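From: Takeshi Furukawa
To: brorkel-coffee list
Subject: Re: [brorkel-coffee] Bitter cup after changing the water

Hello all,

Thank you to everyone who answered my first question. I am sorry that my reply is slow, I wanted to try the advice before writing again. I keep the important part of the earlier message under my own text and also quote it here, so that people who joined the list later can follow.

On the list, Puvov wrote:
> If you changed apartments and the coffee became bitter with the same
> beans, I would look at the water first and the grinder second. People
> always do it in the other order and spend money on a grinder. What is
> the hardness where you live now? The city usually prints it on the
> water bill or on the web site. Also please tell us your recipe in full,
> with the time. "A normal amount of coffee" does not help us.
>
> And do not change two things on the same morning. You will learn
> nothing from it.

You are right that my recipe was not complete. I write it now in full.

I use 15 grams of coffee and 240 grams of water. The beans are a medium roast from Yoshida, the small roaster near my old station. I still order from them by mail, so the beans are the same as before I moved, only they are a few days older when I open the bag. I brew with a plastic press brewer with a paper filter, standing on a strong mug. The kettle has no thermometer. Before, I waited 2 minutes after boiling and then poured. I stirred, waited another 2 minutes, and pressed slowly. At my old place this gave a sweet cup, a little like dried fruit. In the new apartment the same recipe gave a cup that was bitter at first and then flat, with a chalky feeling on the tongue that stayed for a long time.

I looked for the water bill as Puvov suggested. The bill had no number for the hardness, but the web site of the city has a table by district. My district is at 300 milligrams per liter. My old one was less than a third of that. I was surprised, because the two towns are not far from each other. My neighbor told me that our side of the river gets its water from wells and the other side gets it from the lake in the mountains. I had also noticed white spots in the kettle after only one week, but I did not connect this with the taste.

So I did the test in the way this list recommends, with one change at a time.

First I changed only the water. I bought a bottle of soft mineral water at the supermarket and kept everything else the same. The bitterness was much smaller. The chalky feeling was gone. But the cup was still a little flat, and I missed the fruit taste.

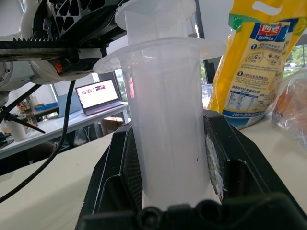 Clustavico wrote to me off the list and allowed me to share this: soft water alone will not bring the fruit back if the beans have been sitting in the mail, so grind a little finer and shorten the wait, and please stop trusting the two minutes after the boil, in a thin kettle with a cold kitchen it can be many degrees lower than you think.

I think this was very good advice. My old kettle was heavy and made of iron, and I gave it to my sister when I moved. The new one is light and loses its heat quickly. So I was in fact brewing cooler than before, without knowing it. I had believed that cooler water would always make the coffee less bitter, so I never suspected that the temperature was also a part of the problem. In my case I had two troubles at the same time, and they covered each other.

For the second test I kept the bottled water and poured right after the boil stopped. All other things were the same. The fruit came back, but not all of it. For the third test I set the grinder finer by 4 clicks and also kept the hot water. This was too much. The press became very hard to push and the cup was dry, like strong black tea. I went back by half of the clicks and stayed there. This is now my everyday setting and I am happy with it. It is not exactly the cup from my old apartment, but my wife says she cannot tell the difference, and she is more strict than I am.

I still have some questions and I will be thankful for any opinion.

The first one is about mixing. Bottled water every day is expensive and heavy to carry up the stairs (we have no elevator). Does somebody here mix tap water with bottled water? I tried one part tap water to three parts bottled, and I could not taste a problem, but I only tried it with this one coffee. I wonder if a lighter roast would be more sensitive.

The second question is about the filter pitchers. In the archive there is a long discussion, but it is old and the opinions are very different. One member wrote that the filter made his water taste sour after three weeks. Another member used the same filter for two months without trouble. Is this because of the hardness, or because they drink a different amount? If the filter is finished sooner with hard water, then I should calculate the price again before I buy one.

The third question is small. How do you clean the white layer from the kettle? I used vinegar and it worked, but the smell stayed in the kitchen until the evening, and my wife asked me to find another way. I have read about citric acid powder. I do not know how much to use, and I do not want to damage the new kettle.

Also, a short answer to the person who asked about the paper filters: I rinse mine with hot water before brewing. When I forgot it one time I could not taste any paper, but I rinse it anyway, as it warms the brewer a little.

I will order a lighter coffee from Yoshida in July, when they normally have the new harvest. If there is interest, I can repeat the water test with that one and write the results to the list.

Best regards,
Takeshi

> On the list, Puvov wrote:
> [first part removed]
> One more thing. Write down the taste before you look at your notes
> from the other cups. I am serious, it changes what you write. And let
> the coffee cool for a while. A lot of bitter cups are only hot cups.

P.S. I did this for all of the tests. My notes from the first morning say only "bad", so I am afraid I have to learn more words.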